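Omora Suspends Bag-Handling Program on Uko Grippers After Grip-Release Fault

KOKCOMBE, June. Omora today announced that it has suspended all bag-opening and bag-packing tasks carried out with its Uko two-finger grippers, following a fault in which the fingers failed to open on command. No injuries were reported. The suspension took effect at the close of work on Thursday and applies to every Uko unit operating at the company's Kokcombe site and at the Brophy test center.

The fault was first recorded at Brophy during a routine zipper task. A gripper closed on a zipper pull as instructed, received the command to release, and remained closed while the arm began its return movement. The bag was dragged across the work surface until the arm reached its force limit and stopped. An operator then used the emergency stop and freed the bag by hand, in line with site procedure.

A review of stored run logs found that the event was not isolated. Of 2159 bag-handling runs completed under the current control software, 20 showed a delayed release of the same type. In most of these the delay was short and the task continued without an alarm. In 2 runs the gripper did not open at all until power to the hand was removed.

Omora's engineering staff have traced the fault to the way the control software confirms that the fingers have closed. When the gripper holds a small, hard item such as a metal slider or ring, the finger position sensor can report a value very close to the fully closed position. Under certain conditions the software reads this value as an empty hand and discards the release command that follows. Larger items, including straps and folded fabric, do not produce the same reading and were not linked to any of the recorded events.

The company has also confirmed that the alarm intended to report a discarded command was set at a level too high to respond to short delays. This allowed earlier cases to pass without review. Omora accepts that these cases should have been found sooner and has changed the way run logs are checked at both locations.

"The force limit worked as designed, and it should not have been needed," the company said in a statement. "A gripper that has been told to let go must let go. We will not return these units to bag work until we can show that they do so every time."

Bag handling is among the more demanding tasks assigned to the Uko gripper. Backpacks in particular combine soft fabric, which shifts and folds as it is handled, with small metal and plastic fittings that must be approached closely and held firmly.

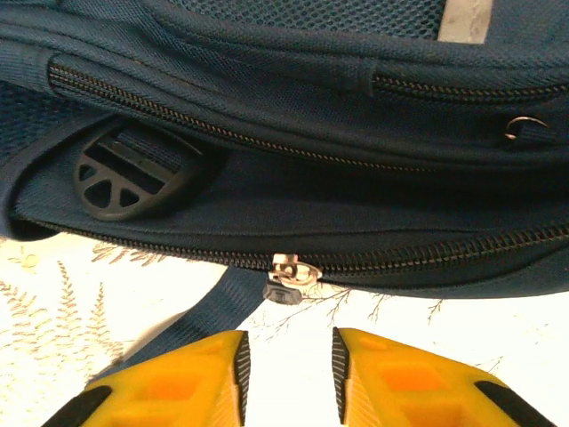 Corrected software has been prepared and is now being tested at Brophy. The revised version compares finger position with motor current before it treats the hand as empty, and it repeats any release command that is not followed by movement. If the fingers have still not opened after the second attempt, the arm is held in place and the operator is alerted.

Each gripper will be required to complete 300 zipper runs in a row without a delayed release before it is cleared for use. Testing will be carried out with the work area closed to staff while the arm is moving. Units that do not meet this requirement will be withdrawn for inspection of the sensor and its wiring.

Sites that operate Uko grippers under a service agreement with Omora have been notified in writing. Until the corrected software has been installed, operators are instructed to:

Stop all tasks that involve zipper pulls, rings, buckles or other small hard fittings.
Keep hands clear of the fingers until power to the hand has been switched off.
Report any delay between a release command and finger movement, however short.
Keep all run logs from the current software version.

Tasks that do not involve bags may continue under normal supervision. Omora will issue a further notice when testing at Brophy is complete.

Media and customer inquiries should be directed to the Omora communications office, Kokcombe.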